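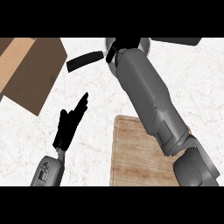
Figure 4. Two-arm station in simulation, both arms over the worktop, cutting board at lower center.

Section 4. Simulation Check Before First Power-On

Complete this section before applying power to a Mindumix two-arm kit assembled at home or at the Bresbridge shared workshop. The check requires a finished build (Section 3) and a computer with the Stukivwood simulator installed.

1. Open the station file and load layout 211.
2. Confirm that both arms appear with the hands attached.
3. Set the joint speed limit to 10 percent.
4. Move each wrist through its full range, one arm at a time.
5. Compare the direction of every joint with the wiring chart. Correct any reversed joint in the settings file – do not swap motor leads.
6. Run the two-arm clearance test. The test consists of 12 poses.
7. Save the results under the serial number of the controller.

CAUTION: Do not load the settings file onto the controller while the motors are powered.

Note: Builders using the Mavromatis controller board must select profile 654 before step 3. Other boards use the default profile.

4.1 Grip Test

8. Load the grip exercise and select the right hand.
9. Close the fingers on the test item in small increments. Stop when the item is held between the upper and lower fingers.
10. Keep the left hand open and clear of the cutting board.

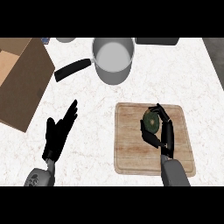
Must the simulation check be repeated after a hand is replaced?

Repeat steps 2 through 7 for the arm concerned, then perform the grip test. The other arm does not need to be checked again unless its settings were changed.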